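Lista de comprobación de mesas de trabajo y artículos sueltos
Sala de preparación, planta baja, edificio Lunell
Revisión de agosto
Revisa: Gebremedhin Degefa
Copia para: Seyoum, oficina de mantenimiento

Cómo se rellena

Cada punto lleva una marca: conforme, no conforme o no procede. Si la marca es «no conforme» hay que escribir un comentario y el nombre de quien se encarga. Los comentarios de la revisión anterior se borran cuando el punto queda cerrado. La revisión se hace a las 7:40, antes de que entre el primer turno.

1. Suelo y pasos

1.1 Paso entre mesas libre, anchura mínima 900 mm.
Conforme. Medido en los dos extremos. En el lado de la ventana el carro de cartón estaba dentro de la línea pintada y se ha movido.

1.2 Suelo sin líquidos, film ni flejes.
No conforme. Restos de fleje junto a la papelera. Barrido en el momento. Se vuelve a pedir una papelera con tapa para los flejes, porque en la abierta se salen.

1.3 Cables recogidos o cubiertos con canaleta.
Conforme. La canaleta de la entrada tiene una tapa que baila — no se levanta al pisar, pero conviene cambiarla antes de la próxima revisión. Pasa a Seyoum.

1.4 Salida de emergencia sin obstáculos y con la señal visible.
Conforme.

2. Mesas

2.1 Patas niveladas y frenos echados.
Conforme. La mesa del fondo cojeaba en la revisión anterior; se cambió el pie regulable por uno de Bonov, referencia interna 1589, y ya no se mueve.

2.2 Cantos sin astillas ni rebabas.
Conforme, con observación. El canto de la mesa de la puerta tiene el perfil un poco despegado en la esquina. Se ha puesto cinta. La cinta no es reparación definitiva.

2.3 Superficie limpia y seca antes de empezar.
Conforme. Limpiar con paño húmedo y el producto neutro de Pevel, diluido según la etiqueta. No usar estropajo en los tableros blancos. Las marcas leves de roce no se anotan como defecto; los cortes y los golpes que levantan la superficie, sí.

2.4 Altura de trabajo adecuada para la persona que ocupa el puesto.
No procede. No había nadie asignado a la hora de la revisión. Lo comprueba el responsable del turno.

3. Iluminación y electricidad

3.1 Luminarias encendidas y sin parpadeo.
No conforme. Parpadea el tubo de encima del armario. Aviso número 1272 abierto a Seyoum.

3.2 Enchufes y regletas sin grietas ni marcas de calor.
Conforme.

3.3 Ninguna regleta conectada a otra regleta.
Conforme. Había una en la revisión anterior y se retiró.

4. Botiquín y extintor

4.1 Botiquín completo y sin productos caducados.
No conforme. Faltan gasas. Pedido hecho. Los guantes están, pero solo queda la talla grande.

4.2 Extintor accesible, precinto entero y aguja en la zona verde.
Conforme. Apartada una silla que tapaba parte del extintor.

5. Bolsas, envoltorios y artículos sueltos

5.1 Bolsas de plástico y envoltorios transparentes fuera del suelo y de los pasos.
Conforme. El plástico transparente es el que peor se ve y el que más resbala. Si se cae, se recoge en el momento, también cuando parece que no estorba.

5.2 Bolsas de tela cerradas, con las asas o cordones recogidos.
No conforme. Un cordón colgaba del borde de la mesa y se podía enganchar con el carro. Recogido y metido dentro de la bolsa. Recordarlo en el cambio de turno.

5.3 Artículos separados entre sí y lejos del borde.
Conforme. Sobre el tablero blanco hay un artículo envuelto en plástico transparente y, a su derecha, una pieza plana de un tono oscuro entre negro y verde azulado. La bolsa negra arrugada con el logotipo de Under Armour queda encima del nivel de la mesa y proyecta una sombra gris suave sobre la superficie blanca; el artículo envuelto en plástico queda en parte debajo de ella. El tablero tiene roces leves, no se anotan. 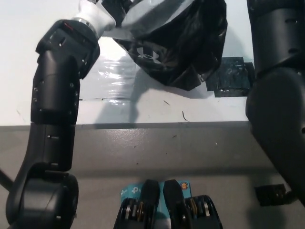
5.4 Bolsas vacías dobladas y guardadas en su cajón.
No conforme. El cajón no cierra por exceso de bolsas. Sacar las rotas y dejar 2 paquetes como máximo.

5.5 Envoltorios dañados sustituidos.
Conforme. Un envoltorio arrugado no se cambia si está entero. Con un desgarro que deje el contenido al aire, se cambia y se apunta en la hoja del puesto.

6. Pendientes para la próxima revisión

Tapa de canaleta de la entrada. Seyoum.
Perfil del canto, mesa de la puerta. Seyoum.
Tubo de encima del armario, aviso 1272. Seyoum.
Papelera con tapa para flejes. Degefa, pedido sin confirmar.
Gasas y guantes de talla mediana. Degefa.
Cajón de bolsas. Turno de mañana.

Firmado: G. Degefa
Hora de cierre: 8:25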